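This site uses cookies to remember your reading preferences. Accept | Manage settings

Filed under: Student Projects / Robotics Education

4. The Two-Arm Handover Task

4.1 Task and setup

By April the Meris team had single-arm picking working well enough that the students were asking for something harder, and the handover task was the one they voted for. It sounds simple. One arm brings a block to the middle of the cell, the other takes it, and the block should never be dropped on the floor. Every group underestimated it, and we did too!

The arms share one cell and one mounting rail, so their reach overlaps only in a fairly narrow band near the center. We kept both bases fixed for the whole term. Students wrote their own motion code on top of Camport, our small control library, which sends joint targets to both arms on a common clock and logs what each one reports back. A run was scored by two classmates from another group — a rule the students proposed themselves, and one we plan to keep.

Figure 3 shows the two grippers meeting at the red block.

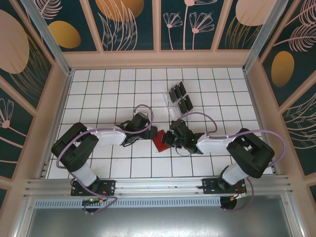 Kwon, course instructor, Lavgate Robotics Club

Figure 3. Handover task, with the right gripper against the block and the left approaching. The clear holder with five upright black pieces is behind them.

The meeting point is where almost all of the interesting trouble happened. If both grippers push on the block with slightly different ideas of where the center is, they end up working against each other, and the joint errors climb quickly. Most groups first tried to fix this by slowing everything down. That helped a little, but the groups that made real progress had one arm hold still while the other closed in, and only then swapped roles. One group wrote this as a tiny state machine with 6 states and drew it on the whiteboard, where it stayed until the end of term.

Cable routing also turned into a lesson of its own. The purple cables have to leave enough slack for the wrist to turn, and a loop that is fine in one pose can get in the way in another. Students learned to check the full path of a motion before running it, and several added a cable check to their start-up list without being asked.

4.2 Practice runs

Across the term the class logged roughly 600 handover attempts, spread over 10 lab sessions. We don't report a single success rate, as groups changed their code between attempts and the early runs were mostly exploration. What we can say is that the notebooks got much better. Early entries read "did not work, try again." Later ones name the joint, the step and the guess about what went wrong, and that change was a joy to watch — it is the result we care about most.

Section 5 covers the notebooks in detail, along with the scoring sheet.

Related items
Building a Shared Work Cell on a Club Budget
Camport: Notes for First-Time Users
Lab Notebooks in After-School Robotics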